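Two Arms, a Basket and Some Laundry

At the Desumlow laboratory in Stestport, the comparison of gripper fingers has become a discipline of its own. The group has recorded 2891 grasps on cloth since August, all of them made on garments that had already been through the wash many times. New fabric, the engineers found, behaves too well.

Rosalie Aebischer leads the trials. Her interest lies in the last few millimeters before contact, where a finger must slide beneath a hem or close on a fold without pushing the material away. "A rigid part stays where you left it," she says. "A shirt changes shape as soon as you touch one corner, and the second arm has to work with whatever the first arm has made."

Two finger designs are under review. The first, supplied by Hämmerli, is stiff and narrow and was intended for small machined parts. The second, from the workshop at Brorkton, bends slightly at the end and presses against the table before it closes. Each design is tested on single-layer edges, on folded bands and on the dense gathers that form when a garment has been dropped.

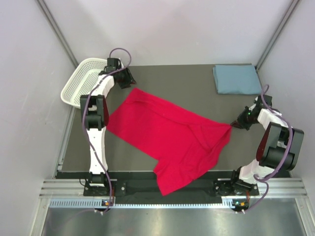 The results so far do not favor either supplier. The stiff fingers hold a thick gather securely and rarely lose it during a lift. On a single layer lying flat, they tend to skate across the weave. The flexible fingers perform better on flat edges, although they wear quickly and must be replaced after 80 hours of operation. A mixed arrangement, with one design on each arm, was tried for a short period and will be examined again.

Control has proved as important as hardware. Early in the program, both arms closed at the same speed, and the cloth was often pulled tight before either grip was secure. The present controller allows one arm to hold while the other approaches – a simple change that required 8 weeks of adjustment. Cable routing also received attention, as a loop that is too short can tug at the wrist when the forearm is raised.

Camera placement remains unsettled. An overhead view shows the outline of a garment clearly but gives little information about the height of a fold. A lower position shows the fold and loses the far side of the table behind the arms. Aebischer expects to use both views in the next round, which will add towels and children's clothing to the test set.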